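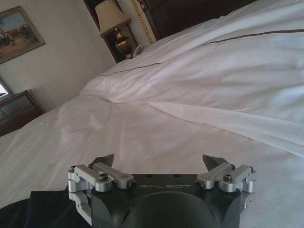
Open fingers over the duvet, black fabric still to deal with.

I've been renting out the Plindeo bed-and-linen kit for 7 months now, and the question I get most is whether it can cope with a real bedroom. Fair question! A folding table in a workshop is easy. A big white duvet with a fat ridge running across it is a different animal, and so is a dark piece of fabric lying against that duvet, all soft folds and no obvious place to grab.

What you get from me is the software license, the wrist camera mount, a set of spare fingertips and my own setup notes (3 pages, large type, coffee stains optional). You bring the arm and the two-finger gripper. I've been running mine on a Galbot gripper with pointed tips, and I like the narrow tips for fabric – they get under a hem where the wide pads I had before just pushed it along the bed.

Picking up a loose piece of clothing is the part I'd pay for. Smoothing the duvet is slower, and a plain white cover under soft light still gives it trouble. Covers with a stripe or a border go better in my experience, so try one of those first.

Setup took me 47 minutes in the guest room at Dunden, including moving a chair. My renters at Hermans had it going before lunch. Tilt the wrist any way you like, the software sorts out which way is up.

Rental is $1000 a month, shipping from Gusorthorpe included. Spare tips are extra after the first set. I have one kit free from October – write to me with your arm model and your bed size and I'll tell you straight if it's a bad match.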